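Speaker notes: How light behaves on a wet surface
Evening talk at Stellden, Thursday group
Please keep the notes in this order, the slides follow them.

Slide 1, title
Good evening and thank you for the invitation. I am not a physicist. I worked many years with printing and photography, and at Volton I was responsible for the lamps in the proofing room. So what I say tonight comes mostly from practice, and a little from books which I read afterwards.
(Wait until the door is closed. Ask if they hear me at the back.)

Slide 2, the dry stone and the wet stone
Everybody has picked up a nice pebble at the sea, put it in the pocket and been disappointed at home. The colour has gone. When the stone is dry, its rough surface sends light in all directions, and this makes a pale veil over the colour. A thin film of water fills the small holes. Less light is scattered, more goes into the stone, and what comes back to the eye is darker and stronger.
Show the two pebbles from Mackay. Put one in the glass now. Let the first row pass it on.

Slide 3, the highlight
The water also gives us a second thing, the small bright spot. It is a mirror image of the lamp. If the lamp is small, the spot is small and hard. If the lamp is large, like a cloudy sky, the spot becomes wide and soft. At Volton we had 4 lamps over the table, and on every glossy print one found them again.
(Demonstration with torch and the spoon. Main light off for this. Then torch through the white paper.)

Slide 4, smooth and not smooth
Now a more difficult case. A surface can be wet and still have a fine structure. Then the one large highlight breaks into many small ones, and each of them shows us a tiny slope. Our eye is very good in reading this. We say at once "this is moist", and we cannot explain how we know it. 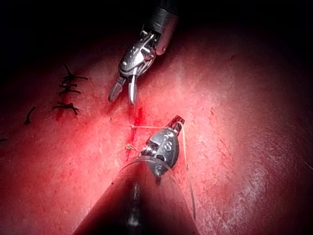
Slide 5. Moist tissue, bright near the centre and dark towards the edges. Highlights on fine ridges, right half.

Give them time with this slide. Ask where the light is strong and where it is lost. Light becomes weak very quickly with distance: at 2 times the distance we have only a quarter of it. This rule is for a small lamp, for a long tube it is a little different, but I will not go into this unless someone asks.

Slide 6, painters
Painters knew all this before the measuring instruments. For a wet eye or a grape they put one touch of nearly pure white, and beside it they kept the colour dark. If the white is too large, the grape looks like plastic. Pass round the Plullel colour cards, numbers 185 and 427. The first is matt, the second is varnished. The pigment is the same in both! People do not believe it until they tilt the cards.

Slide 7, how to try it at home
Take a leaf, a desk lamp and a water spray. Look first with the lamp behind you, then with the lamp at the side. Draw only the bright spots, nothing else. In January it is dark early, so you can do it before dinner.

Slide 8, questions
If there is a question about polarising filters, use the spare slide. Collect the cards and both pebbles before the tea.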